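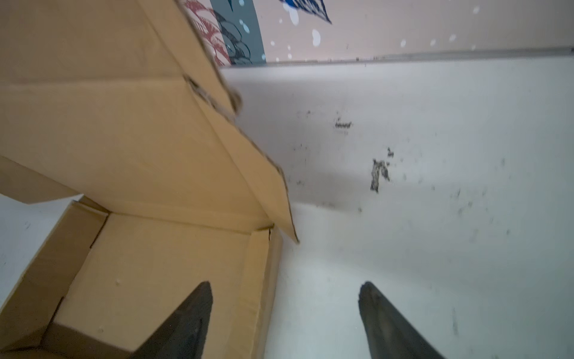 January

Up at five because the bins were going over in the wind again. Went out in my coat and slippers, stood them up, put a brick on each lid. Back to bed but didn't sleep, so I was at the kitchen table with tea before it was light.

The move is 20 days off and I have done very little towards it. Today was meant to be books. I started with the shelf in the back bedroom, which has all the art ones on it, and got stuck straight away on the big Sistine ceiling book. It weighs as much as a paving slab. I have opened it perhaps twice since I was given it. I looked through it for most of an hour, sitting on the floor, and put it in the keep pile. My knees were bad afterwards.

By dinner time I had 3 piles: keep, charity, don't know. The don't know pile is the biggest. There are novels in there I can't remember a word of, and a road atlas with roads in it that have since been renumbered. I moved the atlas to charity, then thought they wouldn't want it either, and put it in the recycling.

Found the guide to the coast path, the one I had with me the wet week at Gristhorpe, or Gristorum as it was written over the door of the tea room there. I never did find out why they spelled it that way. They did a good plate of ham and eggs. There was a receipt in the book, too faded to read, and a bus ticket. Kept the book, threw the ticket away, then got it out again and put it back at the same page.

Cheese on toast at one. Rang the gas people to give the date for the final reading. They kept me on hold long enough to wash up and dry, and then the woman said I could have done it online. She was pleasant enough. I wrote the reference number on the calendar.

Rain in the afternoon. I carried on with records, which went faster. I am keeping 4 of the old LPs and all the CDs. Put Keane on while I worked, the first album, and played it through twice. It has lasted better than I thought it would. The player is skipping on the left side of the shelf where it doesn't sit level, so I folded up a beer mat and put it under the corner. That did the job.

The cat from number 5 came to the back door about the time it got dark. Kukik, they call him, after some place they went on holiday. He is not supposed to be fed but I gave him a bit of the ham fat. He sat on the keep pile and left hairs on it. I shall miss him when I go. I don't suppose he will notice.

Soup for tea. My back aches and I have two paper cuts on the same thumb. Tomorrow the kitchen cupboards, starting with the high one, as I haven't used anything out of it for years. Need to buy parcel tape and a marker pen. Also ring the surgery about changing over, and ask if the new place can do the repeat prescription before the end of the month.

Wind has dropped. Left the bricks on the bins all the same. Bed at ten.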